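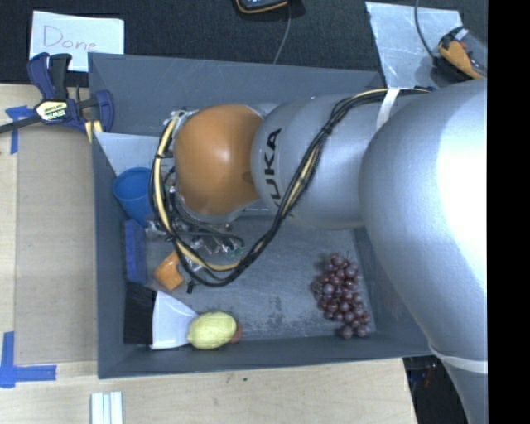 Photo: Wastau workshop, Vellville

Hi! I run the bin-picking bench at Wastau, and I'm looking for a part-time equipment planner to help me sort out next year's budget before August sneaks up on me.

We have the one KUKA arm, and I want a second cell at our Urstead site. I know what I'd like it to do (grapes, lemons, cups, whatever lands in the bin) – I'm much less good at working out what it costs. Cables, clamps, grippers, spare parts, floor space, the service contract... my spreadsheet has 72 lines and half of them say "ask".

So you'd be calling vendors for quotes, comparing lease against purchase, and helping me write up the request. You'd also spend time at the bench with us, so you see what gets used up and what we keep borrowing from each other.

It's 12 hours a week for 2 months, mostly in Vellville, with a few trips out to Urstead. You don't need to program robots. You do need to have bought equipment for a lab or shop before, and be happy calling a supplier back when the lead time looks fishy!

To apply, send a resume and a short note about something you bought that you'd buy differently now. Put "Ren" in the subject line (it's our name for the new cell) and get it to me by Thursday at noon. First calls are by phone.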